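Household Technology and Everyday Claims
Unit 6 handout: Does the machine save water?
Instructor: Mahlet Lemma

Read this before Monday. Bring the Tsang chapter as well, even if you only got through the first half.

You have all heard that a dishwasher uses less water than washing by hand. It may well be true. My complaint is with how easily people repeat it, usually with no idea who measured what. This unit is about that gap, and dishwashers are a handy way in.

Start with the comparison itself. "Washing by hand" could mean a full sink and a quick rinse, or it could mean the tap left running while somebody hunts for the sponge. Those are different habits with very different water use. A study that picks the second and calls it normal has settled the result before a single plate gets dirty.

Then look at the load. Test loads are full loads, stacked by someone who knows the machine. Homes run half-full ones, or run the machine because the one good pan is in it. Few ads mention pre-rinsing, and plenty of people do it.
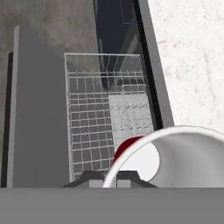

Fig. 1. Wire rack with a flat, pale piece lying in it, seen from above.

The reading for this week is the Worik survey, written up by Szu-yu Hsieh and Chin-lung Chung. They sent a questionnaire to 4000 households in Matmont and got 259 back. Please work out the response rate yourselves before you quote anything from it. The authors say the people who answered were "broadly typical." I don't see how they could know that – and they don't tell us.

Note also that the survey asks people how often they run a full load. It doesn't check. When 90 percent of a group reports doing the sensible thing, I start to wonder about the question.

Oi-ling Tu's reply is shorter and better. She argues that water is the wrong thing to track in a town like Sturnuren, where heating it costs far more than the water does. I think she leans too hard on one winter of bills, but her point about heat stands.

For discussion:
Who paid for the comparison, and does the report say so?
What would a fair hand-washing test look like?
Would Tu's argument hold up in a warm climate?

Written work: 2 pages on one household claim you have always believed. Find the oldest source you can. Yee-man Shek has the sign-up sheet for topics.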